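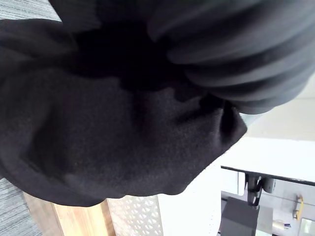
We use cookies to remember your settings. By carrying on you agree to this. OK

14/02/2020

In at eight. The arm had been left on overnight again with the brakes on, so I did the checks before touching anything else. Cycle counter on the hand read 2,439. Bralano's sheet asks for a finger service at 3,000, but I want it done early. In April the whole thing goes to the Stamlow site and I don't want to be changing tendons there on a borrowed bench.

The black cover first. It goes over the base of the hand and back up the wrist, and it has been creeping forward for most of the week. Once it reaches the knuckles the fingers start dragging it with them when they close, and the current on the end finger goes up. I logged that on Monday as a fault and I now think it was only the cloth. Pushed it back by hand and ran 17 open and close cycles with nothing in the grip. Current stayed flat for all but the last two or three, when the cloth had started to come forward again.

Tried it folded double at the cuff. Better for the fingers, worse for the wrist. There is too much cloth in one place and when the wrist rolls past a certain point it bunches up on one side and the arm feels it. The controller doesn't stop, it just slows, and then the path is late. Unfolded it.

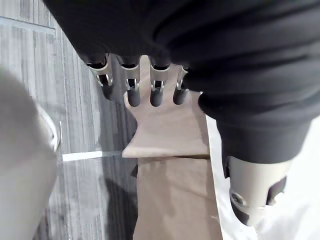
Then the finger zeros. The way I do it now is to hang the hand straight down, power to the fingers off, let them settle, and read all four joints before putting power back. The Oravec software has its own zeroing routine which drives each finger to its stop, and I have gone off it. It is quick but it gives a different answer depending on how warm the motors are. Settled values this morning were close to last Friday's for the first three. The fourth was out by more than I like. Took the reading again with the cover pulled well clear and it came back most of the way, so the cloth again.

Wrote the offsets in, saved, restarted, checked they had stuck. They had not stuck the first time. You have to save in the hand page and then again in the main page, and I forget this every single time. Have put it on a bit of tape on the laptop.

Lunch late. Rain all morning, stopped by two.

Afternoon was screws. Went round the wrist and the hand mount with the small torque driver. Two on the mount took a bit of a turn, the others were fine. Put a paint mark across each one so I can see if they move. The paint pen is nearly finished, so that is on the order with the fingertip pads and another pot of the light grease. Brimodora had pads in stock when I looked at dinner time but the delivery was a week, and they want a minimum order. I may ask Stamlow if they need any and put it through together.

Fingertips wiped down with a damp cloth and left to dry. They pick up fluff off the cover and then they slip. I can't decide whether a smoother cloth would be worth it. The old cover was some sort of coated stuff and shed nothing, but it was stiff and split along the seam after roughly 300 hours. 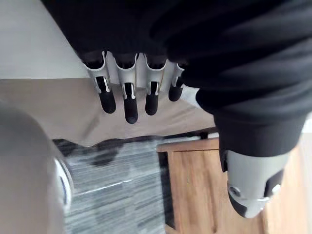 Last job was where to hold the cover. I had been thinking of a strap but there isn't much to strap to without going over a fastener I need to get at. What I have done for now is two short strips of hook tape on the wrist side, well back from anything that turns, with the cloth pressed down on them. Left a bit of slack so the wrist can roll. Ran the same cycles again, then the full wrist sweep both ways at quarter speed, then at half. No slowing. Current on the fourth finger level with the rest. Did not go up to full speed as it was gone five and I would rather be fresh for that.

To do next week:
Full speed sweep with the tape on.
Check paint marks.
Read the zeros cold, first thing, before anything has moved.
Ring Bralano about the fourth finger anyway. If the tendon is on its way out I want to know before the service and not halfway through it.
Find out if the counter can be reset after the service or if it just runs on. The sheet says one thing and the screen another.

Parked the arm, brakes on, and powered it off at the wall this time. Key in the drawer.

Contact | Copyright 2020 | Back to top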